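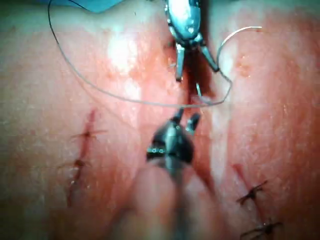

失敗した回も消さないでおいてくださいね、と背中のほうから言われて、わたしは削除のボタンに伸ばしかけていた指をひっこめた。針を持ちなおすのに手間どって、自分でもあきれるくらいもたもたした回だったので、できればなかったことにしたかったのだけれど、声の主はもう次の部屋へ行ってしまったらしく、廊下を遠ざかるゴム底の音だけが聞こえていた。

Trernvilleの冬は朝がおそい。九時を過ぎてもまだ窓の外は薄い灰色で、バス停の前のパン屋だけが黄色く明るくて、わたしは毎朝そこで丸いパンをひとつ買い、紙袋をコートの内側に入れて坂をのぼってくる。Katiyarの研究棟はその坂の上にあって、もとは学校だったとかで、階段の一段一段が大人には少し低い。

仕事は、縫うことだ。縫うといっても自分の指で布にふれるわけではなくて、操作卓の前に座り、両手にひとつずつ握りをはめて、画面の中の細い鉗子を動かす。針を通し、糸を引き、巻いて、締めて、切る。その一回一回がみんな記録されて、Multoという名前の学習システムの手本になる。三月までに八百回分、というのがわたしに割りあてられた数で、わたしは前の職場で二十年近く手術室にいたものだから、まあ縫い目を見る目だけはあるだろうと思って、ずいぶん気軽に引き受けてしまったのだった。

ところが、見る目と動かす手というのは、隣どうしに住んでいながらあいさつもしない間柄のようなもので、はじめの一週間はひどかった。糸は逃げるし、針は寝てしまうし、左の鉗子などは、わたしが右手に夢中になっているあいだ、約束を忘れた子どもみたいに宙でぼんやりしている。

## 左手のこと

左手がお留守になるのは、昔からの癖だと思う。

母に運針を習ったのは八つか九つのころで、こたつの上に古い浴衣をほどいたのを広げて、母はよく、右手は針が連れていってくれるから放っておきなさい、左手で布を見ていなさい、と言った。布を見るのは目でしょう、とわたしが言うと、母は笑って、それきり何も言わずに自分の縫い物にもどってしまう。そういう人だった。説明のいちばん大事なところへ来ると、決まって糸切りばさみを探しはじめる。

あの浴衣の、藍がすっかり抜けて白っぽくなった朝顔の模様を、操作卓の前で思い出すことになるとは思わなかった。

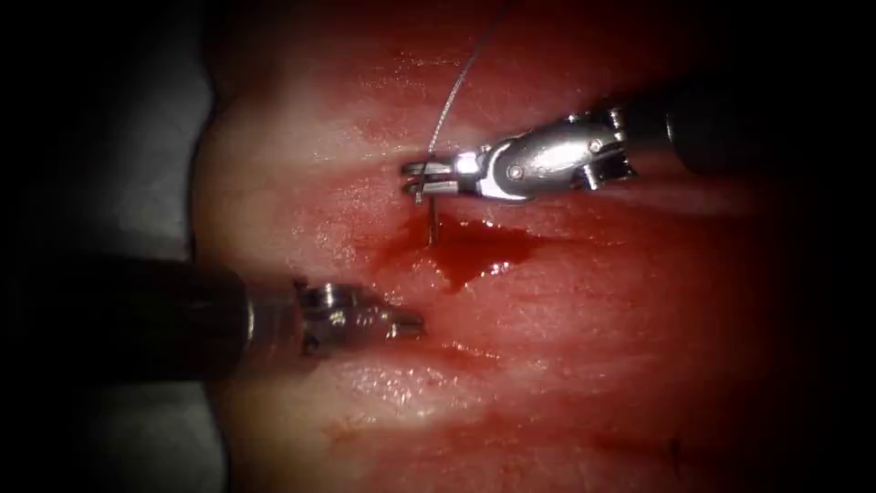

*右が糸をくわえ、左はまだ何も持っていない。*

画面を止めて、冷めかけたお茶を飲みながら、わたしはしばらく左の鉗子の先をながめていた。止めてみると、そう悪くもない。近くに来て、ちゃんと低いところで待っている。前の週のわたしなら、もっとずっと遠くに置き去りにしていただろう。

記録には、一回ごとに短いことばを添えることになっている。「針を通す」「糸を引く」「持ちかえ」といった具合に、動作の切れ目に札をつけていくのだが、左手がただ待っている時間にどんな札をつけるのか、手順書をどうめくっても書いていない。問い合わせの欄にそう書いて送ったら、昼過ぎに返事が来て、「待機、でお願いします」とあった。

待機。それはそうなのだけれど、わたしは少し不服で、なんだか左手のかわりに腹を立てているような気持ちになった。母の左手は、あれは待機などというものではなかった。布の下で指がちょっと反ったり、寝たりして、針の来るところを先に行って迎えていた。そういうものもMultoには伝わるのだろうか。伝わるとしたら、どのくらいの回数がいるのだろう。

その日は結局、札は手順書のとおり「待機」にして、備考のところに「迎えに出ている」と書き足した。書いてから恥ずかしくなったが、消さないでおいてくださいね、という声を思い出して、そのままにした。

## 四百回

雪が降った日に、ちょうど四百回になった。

だれに言うほどのことでもないので、昼にひとりでJusamlow通りの食堂まで下りていって、いつもは頼まない揚げた魚を頼んだ。窓ぎわの席で衣をぱりぱり言わせながら、半分まで来た、とか、まだ半分ある、とか、同じことをかわるがわる考えていた。向かいの席では小さい女の子が手袋の片方をなくしたらしく、お母さんといっしょにテーブルの下をのぞきこんでいて、わたしも足をどけて手伝ったのだが見つからず、あとで見ると、その子のフードの中に入っていた。

午後の回は、糸がよく言うことをきいた。結び目のそばに赤いものがたまっていて、いつもなら気が急くところなのに、右で巻いて左で受け、上と下とに糸を張りわたす、その張りぐあいが手首の奥のほうではっきりわかった。握りには力の返りがほとんどないから、わかるはずはないのだ。それでも、わかった。わたしは目で糸のたるみを見ていて、見ているつもりもなく見ていて、それを手のほうで受けとっていたのだと思う。

左手で布を見る、と母が言ったのは、その逆の道をたどる話だったのかもしれない。
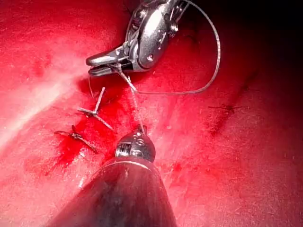
## 夕方の返事

帰りじたくをしていると、画面のすみに知らせがひとつ出ていた。備考欄の件で、とあって、わたしはてっきり叱られるのだと思い、コートを片腕だけ通したまま読んだ。

「迎えに出ている」という札をこちらで新しく作りました、英語では短くしてありますが意味はそのままです、つきましては、これまでの記録の「待機」を見直して、当てはまるところを直していただけませんか、お手数ですが最初の回から、と書いてあった。

最初の回から。わたしは声を出して笑ってしまい、それからもう片方の袖を通すのをやめて、いすに座りなおした。外はとうに暗くなっていて、坂の下のほうでバスの明かりがゆっくり曲がっていくのが見えた。次のバスまでには、まだ約十一分ある。

一回目を開いた。ひどいものだった。針は寝ているし、糸は丸まっているし、左の鉗子はずっと遠くにいる。これは「待機」のままでいい。二回目も、三回目も「待機」だった。四回目の終わりのほうで、糸がふっと流れたとき、左がほんの少しだけ、そちらへ動いた。

わたしはそこで止めて、紙袋に残っていたパンをかじりながら、ひとつめの札をつけかえた。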